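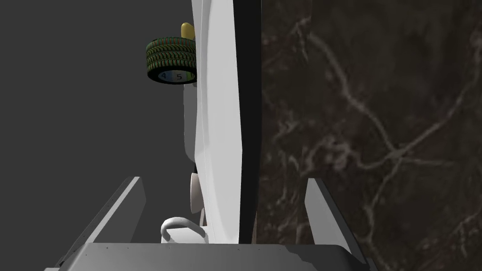

For two years I kept a single number on my desk, the success rate, and I trusted it the way people trust a bathroom scale. Then in March I started replaying runs from the wrist cameras, step by step, and I have not enjoyed my job this much since I wrote my first planner. I think every team that works on robot control should build its replay tool before it touches the policy again.

We run our kitchen tasks in Ullside, our simulator, and score them with Narier. Narier is fast. It got through 931 episodes over one weekend and gave me a tidy table by Monday, and the table said our new planner was worse than the old one. Fine, but worse how? I opened the first failed episode, put the wrist view next to the planner log, and saw that the goal pose had flipped between one control tick and the next. It took me eight minutes. I had been tuning gains for a week! 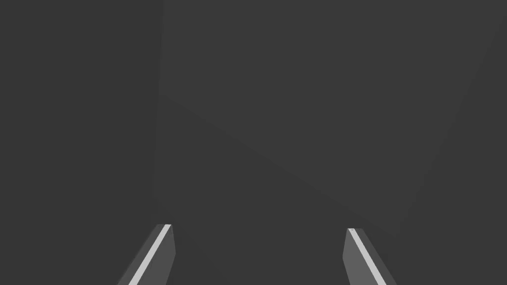 One reader of an earlier draft, Seo, objected that replay does not scale, that with 700 failures you end up watching the five that confirm what you already believed, and that a good set of automatic checks would have caught the flipped pose without anyone looking. I agree with the last part, and we have that check now. But I only knew to write it after I had looked. Checks are how you remember a bug you already understand, and somebody still has to go and understand it.

The picking problem is real, so let the tool pick. Ours draws failures at random and hides the planner version until you have typed a note.
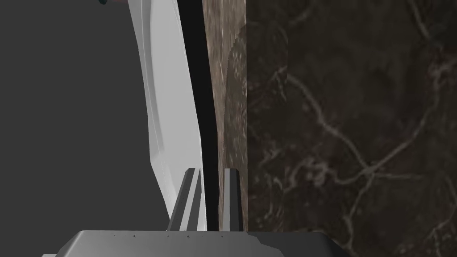
It also puts every stream on one clock, which was most of the work. Wrist views, joint states, the planner's current target and the score all move together when you drag the slider. Before that I was lining up time stamps by hand and getting them wrong by up to 2 ticks, enough to blame the controller for something perception did.

Tulus, our planner, came out of all this a much better piece of software. I used to think of its job as finding a path to a point. Now I think about what stands close to that point. With one gripper tip nearly at the rim of the white basin and the other arm waiting out past the end of the island, a small error in the first arm matters a great deal more than the same error in the second, and a flat distance cost treats them alike. We now weight the cost by clearance, an idea I got from dragging a slider back and forth over a stretch like that one.
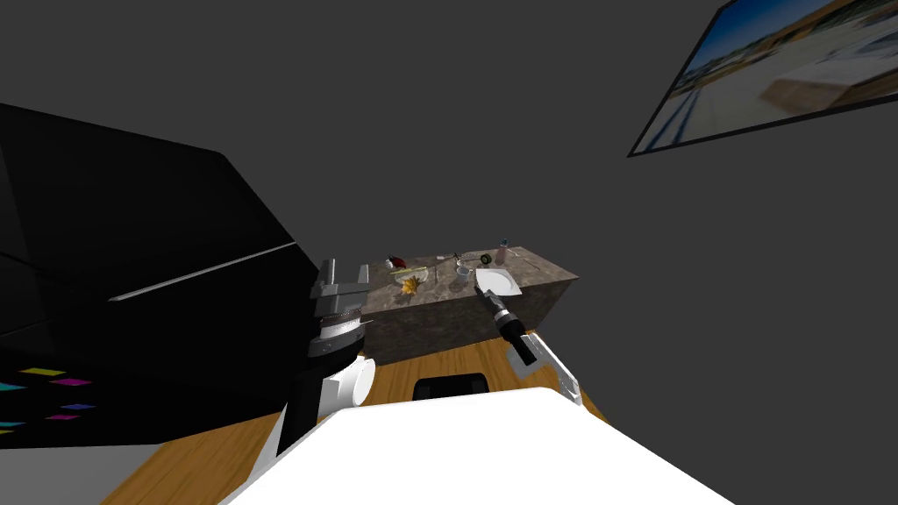
Good replay software is also just fun to write. You get to see your changes the same afternoon, and the whole group starts dropping by to look at episodes over your shoulder. My wish list is still long. I want to branch from any tick and rerun with a different planner, and I want the perception output drawn over the camera view with its confidence showing. Give me a view from the head like the one with the pink bottle standing taller than everything else on the counter, and I want to know which of the smaller things around it the detector was sure of, and which it was guessing at. The branching part is half done, and it already crashes in interesting ways.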